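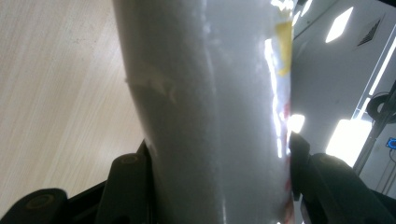

Comparing Two Finger Designs and Two Camera Positions on a Hand-Held Gripper

Project report, Hường Hà and Normand Morin
Submitted Jan 29, 2021

1. Background

The project started from a request by our lab supervisor to settle a question that had been open since the previous group left: which fingers should go on the Lustar hand-held grippers, and where should the camera sit. The Lustar is a tool that a person holds and closes by hand. It carries a camera that looks out past the jaws, and the recordings are used later to train the arm on the other side of the lab, a Bouchard six-joint arm fitted with the same jaws. If the fingers or the camera differ between the two, the recordings are of little use, so one set has to be chosen and kept.

The previous group left two sets of printed fingers and no written comparison. They also left two camera brackets, which we call the low bracket and the high bracket. Our job was to test all four combinations with the same objects and the same people and to recommend one.

2. Equipment

Both sets of fingers are black plastic and bolt to the same jaw arms at the same pivots. Set A is narrow and upright, with a flat inner face. Set B is wider and slightly hollowed on the inside, with a strip of soft rubber glued along the hollow.

The low bracket puts the camera close behind the jaws. With it, a tall object held upright fills most of the picture from bottom to top, and the rest is whatever happens to be at the sides, such as the tabletop or the ceiling lights. The high bracket moves the lens back by 88 mm and tips it down toward the fingertips.

The controller is a Zavent board which reads the jaw opening from a small sensor on the left pivot and stamps each reading with the time. We did not change the board or its software except for one setting, described in section 5.

The objects came from the lab's storage shelves. We picked them to cover the shapes that had caused trouble before: tall cylinders in loose plastic or paper wrapping, short jars, flat boxes, a soft pouch, and a ball. Wrapped cylinders got the most attention, as the wrapping can move against what is inside it while the fingers hold on.

3. Method

Each trial was one pick. The person holding the gripper started with the jaws open, closed them on the object, lifted it from the table, tilted it to one side, brought it back, and set it down on a marked square. A trial counted as good if the object stayed in the jaws the whole time and ended up inside the square. It counted as a slip if the object moved visibly in the jaws but was not dropped. Anything else was a failure.

We did 522 trials in all. Both of us took turns holding the gripper, and we swapped after each block to keep tiredness out of the results as far as we could. The order of the four combinations was shuffled for each block. One of us held the gripper and the other wrote down the outcome, and the outcome was checked later against the video. Where the notes and the video disagreed we used the video.

We threw out a trial only when the recording was missing or the camera cable had come loose. Those trials were repeated at the end of the block and are not part of the total.

4. Results for the fingers

Set B was better on the jars and the ball. The hollow centers a round object as the jaws close, and the person does not have to line it up as carefully. With Set A the ball often rolled toward the tips and had to be caught by tilting the gripper, which we scored as a slip.

On the wrapped cylinders the result went the other way. The rubber strip on Set B grips the wrapping well, but the wrapping then slides or twists over the hard object inside. In several trials the wrapping stayed still between the fingers and the contents sank toward the table. The flat faces of Set A pressed the wrapping tight against the core and it moved less. It still creased, and in a few trials we could see a fold form on one side while the gripper was being tilted.

Flat boxes were easy with both sets. Set A was slightly quicker for getting under the edge of a thin box. Set B was too thick at the tip to do this, and the box had to be pushed to the edge of the table first.

The soft pouch was poor with both sets. Set B held it more often. We would not choose a finger on the basis of the pouch, because how it was filled made more difference than anything we changed.

One problem with Set B appeared late. The glue holding the rubber started to lift at the lower corner of the left finger. We glued it back and continued, but Normand noticed that the finger no longer closed quite flat, and the later blocks with Set B may be a little worse for this reason. We did not have a spare to swap in.

5. Results for the camera brackets

The low bracket gives a very close view. Surface details show well, including creases in wrapping and the line where the finger meets the object. This was useful when checking slips on video. The drawback is that a tall object hides much of what lies behind it. When the object was tilted the camera sometimes had the table on one side and the ceiling lights on the other, with little else to tell where the gripper was in the room.

Glare was the second problem. White objects reflected the room lights strongly with both brackets, but with the low bracket the bright streak could take up a large part of the picture. The camera's automatic exposure then made the black jaws so dark that the edges of the fingers were hard to find. We changed the exposure setting on the Zavent board from automatic to fixed after the first block and ran that block again. The glare did not go away, but the jaws stayed visible.

The high bracket shows more of the table and both fingertips at the moment of closing. The marked square was in view for nearly every set-down. The cost is weight and length. The gripper tips forward in the hand, and Hường found it tiring after a long block. The bracket also bumped the shelf twice while we were carrying the gripper between stations, and had to be realigned.

We tested the tracking as well. The software works out the position of the gripper from fixed features in the picture, such as table edges and corners of the room. It lost its position in 236 recordings. Most of these were with the low bracket and a tall object, and it usually happened during the lift. We expected the plain tabletop to be the main cause, but the wood grain gave the software enough to follow as long as it was not blurred. Fast motion and a blocked view were worse.

6. Calibration

Before the first block we calibrated each camera position with the printed board from the lab. After the high bracket was bumped we calibrated it again both times. The values changed enough after the first bump that we marked the bracket and the jaw housing with a scratch line, so that a shift can be seen without running the calibration.

The pivot sensor was checked by closing the jaws on steel blocks of known width. It reads correctly when the jaws are nearly closed and drifts a little when they are wide open. None of our objects needed the widest opening, and we left it alone.

7. Discussion

The two questions turned out to be connected. Set B hides more of the contact point because it is wider, and with the low bracket this makes slips harder to see. Set A with the low bracket has the clearest view of the contact but the worst tracking. Set A with the high bracket gave recordings we could use for nearly every object except the pouch.

Our results depend on two people with similar hand sizes who had both used the gripper before. A new user might get more from the self-centering shape of Set B. We also worked in one room with strong overhead lighting, and the glare results should not be taken to apply elsewhere.

We did not run the trained arm as part of this project. The Bouchard arm was being serviced until after our deadline, and the comparison stops at the quality of the recordings.

8. Recommendation

We recommend Set A with the high bracket, with fixed exposure. The bracket should be reprinted shorter and with a rib on the underside to stop it from flexing. A thin rubber face could be tried on Set A, molded in one piece so there is no glue line to lift.

9. Files and handover

The recordings are on the lab server under the project name Bavlow. Each combination has its own folder, with the score sheet and the calibration file next to the videos. The tracking logs from the first block, before the exposure was fixed, are kept in a separate folder and should not be mixed with the rest. The print files for both finger sets and both brackets are in the same place. The next group starts in April and can reach either of us through the lab's mailing list. The steel blocks are in the drawer under the Zavent spares.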